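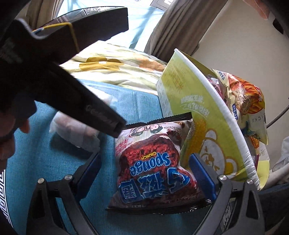

Appel à participants : manipulation d'emballages souples en milieu domestique

Skatia recrute des opérateurs pour la deuxième phase du projet Gratar, consacré à une question étroite : une pince à deux doigts peut-elle ranger des courses dans un logement ordinaire, sans plan de travail normalisé ni éclairage contrôlé ? Sur les boîtes et les bouteilles, les résultats de la première phase sont exploitables. Sur les sachets de snacks, ils ne le sont pas encore. Le film brillant perturbe l'estimation de pose, le volume d'air varie d'un paquet à l'autre et la prise par la soudure glisse souvent.

Tâches
Saisir, retourner, déplacer et ranger des sachets à l'aide d'une pince tenue à la main. Les essais se font au domicile du participant, sur les surfaces disponibles : table, nappe, lit. Chaque opérateur fournit 778 essais valides. Les échecs sont conservés et annotés (glissement, écrasement, prise double).

Profil
Majeur, résidant à moins de 2 heures de Szewczyk, notre site d'essai. Aucune formation en robotique exigée. Une pratique de la mise en rayon ou de la préparation de commandes est appréciée. Les deux mains doivent être valides ; gauchers acceptés.

Conditions
Indemnité forfaitaire de 89 euros par journée, matériel prêté, emballages fournis. Les visages et documents personnels sont floutés avant archivage dans la base Zamilar. Retrait possible à tout moment, journées effectuées payées.

Candidatures
Réponse attendue avant le 11 juillet 2025, à l'attention de Krisztina Illés, responsable des essais. Indiquer la latéralité, le type de logement et les créneaux disponibles. Les dossiers sans créneaux ne seront pas traités.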